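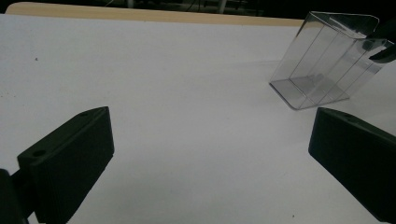 How long should you let a home air compressor run before you drain the tank? Drain it at the end of every day you use it, even if that day's work was one soft tire and a quick blast of dust off the workbench.

That was the first thing Angeliki Vlachopoulos told me when I walked into her garage in Northorpe, before I had even found a place to put my coffee. She has been fixing up old compressors for years, and she talks about them the way other people talk about dogs they grew up with. Three were lined up along the back wall that morning, and I got to hear every one of them run (bring ear protection if you ever visit!).

Water is her favorite topic. Air going into a compressor carries moisture with it, and when that air gets squeezed and then cools off in the tank, the moisture drops out and settles at the bottom. Leave it there and the steel starts rusting from the inside, where you can't see it. Her routine takes a couple of minutes. She switches off the machine, pulls the plug, bleeds the pressure down until the gauge is low, then opens the valve under the tank and lets it spit. On a muggy August afternoon you'd be amazed how much comes out, and it's often the color of weak tea.

I asked her about tank size, which is where most people I know get stuck. A bigger tank gives you more air in reserve, so an impact wrench can work longer before the pump has to kick in. It doesn't make the pump any stronger, though. If you're running a sander or a paint gun, tools that drink air the whole time you hold the trigger, look at the delivery rate first – that's the number marked in cubic feet per minute, and it should be given at a stated pressure. Match it against the hungriest tool you own and leave yourself some room on top.

Ankit Gautam, who shares the garage on weekends, is the hose man of the pair. He came over from tire work, and he is wonderfully fussy about fittings. He showed me a line he'd put together with 100 feet of hose, and then the same wrench on a short one, and I could feel the difference in my wrist! Long, skinny hose eats pressure. So does every cheap coupler along the way. His own setup now has a wide hose running to the middle of the shop and a short, flexible whip at the end for the tool.

Then there's oil. Angeliki checks the sight glass before each session and changes the oil after the first few hours on a rebuilt pump, then goes by the manual. She won't use motor oil with detergent in it unless the maker calls for it. The intake filter gets tapped out over the trash can, and if it still looks gray she replaces it.

One thing she won't do is weld a rusty tank. She had an old one on the floor with a pinhole near the drain, from a machine that otherwise ran beautifully, and the pump and motor were already off it and headed for a new tank. The old one was going to scrap with a hole drilled in it so that no one could put it back to work.

By noon Ankit had the biggest of the three hooked up and was pulling lug nuts off his trailer, grinning – and I was already measuring my own garage in my head for a spot near the outlet.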